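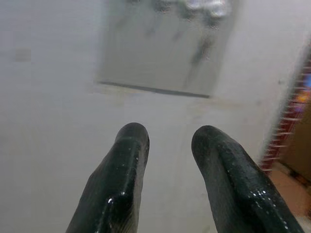

옅은 회색에서 미색에 가까운 매끄러운 면. 희미한 얼룩이 보인다.

흰색 상판

흰색 상판은 탁자, 작업대, 책상 등의 윗면에 쓰는 흰색 또는 아주 옅은 회색의 판을 통틀어 이르는 말이다. 가정의 식탁과 사무용 책상, 학교의 실습대에 널리 쓰인다. 표면은 무늬가 없는 평활면과 요철을 넣은 엠보싱면으로 나뉘며, 광택에 따라 무광, 반광, 유광으로 다시 구분한다.

재료와 구조

목질 판재 위에 수지를 먹인 종이나 합성수지 필름을 붙인 것이 많고, 한 가지 수지로 통째로 성형한 것도 있다. 접이식 탁자에는 가벼운 성형 수지판이 흔히 쓰인다. 옆면은 띠 모양의 마감재로 감싸거나 윗면과 같은 재료를 둥글게 말아 내린다. 마감재가 들뜨면 틈으로 수분이 스며들어 목질 심재가 부풀 수 있다.

표면 무늬

평활면은 종이를 놓고 글씨를 쓰기에 알맞고 닦기 쉽지만, 손자국과 옅은 얼룩이 비교적 잘 드러난다. 엠보싱면은 가는 선이나 점을 도드라지게 하여 미끄러짐과 잔흠집을 덜 눈에 띄게 한 것이다. 무늬로는 가죽결, 모래결, 격자 등이 있다.

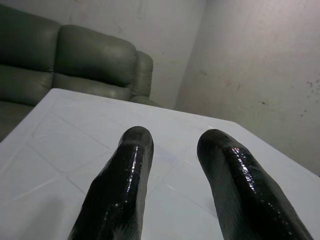
격자무늬는 가늘게 솟은 선으로 면을 정사각형이나 직사각형의 칸으로 나눈 형태이다. 선의 높이가 낮아 멀리서는 민무늬처럼 보이기도 하며, 빛이 비스듬히 들 때 윤곽이 뚜렷해진다. 같은 무늬를 상판에 직접 찍어 내기도 하고, 무늬가 있는 덮개나 깔개를 얹어 쓰기도 한다. 가구 업체 브라스티에(Brastier)의 실습대 계열인 리딘(Lidine)은 평활면과 격자면 2종으로 나오며, 격자면의 한 칸은 139mm이다.

빛의 반사

흰색 면은 빛을 많이 되돌려 주어 주변을 밝게 하고, 위에 놓인 어두운색 물건의 윤곽을 또렷하게 한다. 유광 제품은 창가나 조명 아래에서 반사가 생겨 눈부심을 일으킬 수 있다. 오래 글을 읽는 책상에는 무광이나 반광을 쓰는 경우가 많으며, 조도는 약 500럭스로 맞추기도 한다.

관리

일상적인 오염은 물기를 꼭 짠 부드러운 천으로 닦는다. 기름때에는 중성세제를 묽게 풀어 쓰고, 마른 천으로 남은 물기를 없앤다. 격자면은 선을 따라 먼지가 끼기 쉬우므로 솔이 부드러운 붓으로 먼저 쓸어 낸다. 연마제와 거친 수세미는 광택을 고르지 않게 만든다. 잉크나 커피 자국은 오래 두면 착색되어 지우기 어렵다.

같이 보기

책상
작업대
식탁보
엠보싱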